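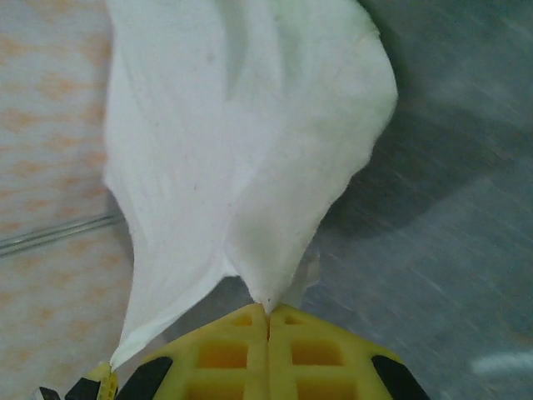

3 min read

Household Tips for the Demo Bench: Recording Cloth Handling

By Wekesa Rashidi

Cloth is the hardest thing we record at Pralldale. A cup stays the same shape when you pick it up. A towel has a new shape every time, and the learning system needs to see a lot of those shapes before it can do anything useful with them. These are the habits that have worked for us over 900 recorded runs with white cloths. Most of them will make sense to anyone who does laundry.

Start with one kind of cloth

Pick a plain, light cloth and stay with it for the first 300 runs. White is good for showing folds, because the shading along each crease is easy to read from the wrist camera. Add stripes, checks and dark colors later, in separate batches. Mixing everything on the first morning makes it hard to tell what the system is having trouble with.

Wash new cloths twice before you use them. Skip the fabric softener. Dry them flat or on low heat, and don't iron them. A pressed cloth lies too neatly and you end up with a batch of runs that all start the same way.

Vary the start

Drop the cloth from about elbow height and leave it how it lands. Don't straighten it. If two people share the bench, have them swap this job every half hour, as everyone has their own way of dropping a cloth and it shows up in the data.

Pinch small

When you are steering the gripper by hand, take a small fold between the fingertips. A big handful feels safer, but it hides the edge and makes the next move harder. With a small pinch the fabric fans out from the tips and you can follow the pull lines back to the grip.

Close slowly, stop, then lift. Leave a short pause before the lift – one breath is enough. The pause gives whoever labels the run a clean place to mark the grasp.

Find the edge before the corner

Beginners go hunting for a corner right away. Look for a folded edge first and work along it. If the edge is doubled over, record what you do about it, including the slow parts. Please don't reach in with your own hand to flatten it. 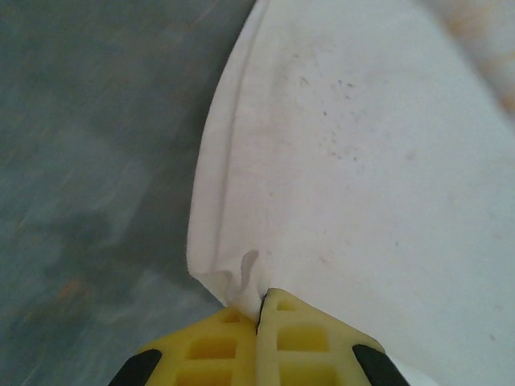 Lint, specks and stains

Small specks don't matter. Real kitchen towels have them, and a system trained only on spotless cloth may get confused by a crumb. We leave light marks alone and pull a cloth out only when it is stiff, sticky or torn. Fuzz on the gripper fingers is another matter. Wipe them with a damp rag at the start of each batch and let them dry before closing them on fabric.

A lint roller is fine for the work surface. Keep it away from the cloths, as it lifts the nap and leaves bald stripes.

Keep the bad runs

Slips and missed grabs are worth saving. Label them as misses and put them in their own folder. In the August batch we kept 714 runs, and the misses turned out to be the ones we went back to most often. The only runs to delete are those where the recording stopped early or a sleeve covered the lens.

Take breaks

Steering a gripper is tiring on the wrist and the eyes. Stop for 5 minutes when you notice you are rushing the close. Shake out the cloth, refold the spare ones, write up your notes.

What to write down

Cloth name, how many times it has been washed, who was steering, and anything odd. One line per run will do. We use a paper sheet clipped to the bench and type it up before lunch. Put the sheet number in the folder name, or you will spend an afternoon matching them up later.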